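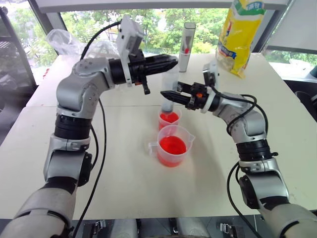

The poets of Skarkar do not read in the town hall. They read in the bus shelter at Drirkex, 4 kilometres up the valley, at the hour when the last bus has gone. I went there in February with a notebook and very thin shoes.

Pramach, the small press which prints them, has made 985 copies of the new anthology. For a district of 3,000 people this is a brave number. The poems are mostly short and they rhyme, and many of them are about hay. I say this with respect – it is difficult to write well about hay.

The best one is called "Mok", after the hill behind the school. It has four verses, and in the last verse the speaker asks the hill to move a little, so that his mother can have more sun in her kitchen. The hill gives no answer. When it was read, a man next to me took off his cap, and then put it on again, for the wind was strong.

The anthology is sold at the post office in Skarkar, mornings only.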